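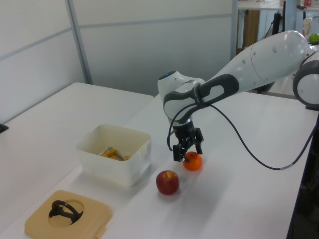

Chapter 2
Packing Food to Carry

I packed my own lunch badly for years before I got any good at it. I'd grab an apple, toss it in my bag with my keys, and by noon I'd have a bruised apple and sticky keys. So if you open this chapter thinking there can't be much to learn about putting fruit in a box, I was right there with you once!

In Chapter 1 we looked at how to buy food for a week and where to keep it at home. Now we're going to move it. Food that has been sitting quietly on a counter gets shaken, tipped, squeezed and warmed up the minute you carry it out the door, and most of the choices in this chapter come from that one fact.

Let's start with fruit, which is what I reach for first. An apple and a tangerine look like an easy pair. They're both round, they both fit in your hand, and neither one needs a plate. But they behave very differently on the road. A tangerine comes with its own wrapper. The peel takes small bumps pretty well, though if you press on it hard enough the skin splits and the juice gets into everything. An apple has a thin skin and firm flesh, so it won't leak much, but every knock leaves a brown spot you find later (usually on the side you bite first). Put the two together with nothing to hold them still and the apple rolls into the tangerine all the way to work.

My fix is boring and it works. The heavy thing goes on the bottom, the soft thing goes on top, and anything that can roll gets tucked against something that can't. A folded napkin does the job nicely, and then you have a napkin.

Next, the box. I like a see-through plastic one with clips, mostly for the plain reason that I can tell what's in it without opening it. Clips wear out before the box does, so press each one and listen for the snap when you're shopping for one. Check the lid too. A lid with a raised rim stacks well, but crumbs love to hide in the grooves, and you'll want a small brush for those. Some boxes come with a separate handle. I've lost more than one of those, and I now keep the handle right on top of the lid while I'm filling the box so they go on together.

Then there's the fork or spoon. Should it ride inside with the food or outside in the bag? I put mine inside, laid across the top, and I put it in last. If you'd like to keep it cleaner than that, wrap it in a cloth. Just don't leave it in the drawer, which I did twice the week I started writing this chapter - yogurt with a pen cap is not a meal I can recommend.

One more thing before we get to the real work. Clear your table first. I mean all of it, bags and mail and yesterday's mug. Set out everything you plan to pack, with the lid off and to one side, and take a slow look at it. You'll spot the missing spoon. You'll also see right away whether the food is going to fit, and it's so much nicer to find that out now than with one hand holding the lid down!

What you'll do in this chapter

You'll pack a cold lunch, carry it for a morning, and write down what shape it was in when you opened it. Then you'll repack the same lunch in a different order and try again. The chart for your notes is on page 294, and there's a blank one on page 405 if you'd like to copy it for a second round.

Words to know

Headspace: the empty room between the food and the lid.
Bruising: damage under the skin of a fruit from a bump or from steady pressure.
Nesting: fitting one item into the hollow of another so neither one slides.

Before you read on

Think of the last packed lunch you opened. What had moved? What had leaked, or gotten squashed? Jot down a line or two and keep the page handy, since we'll come back to it in the section on headspace.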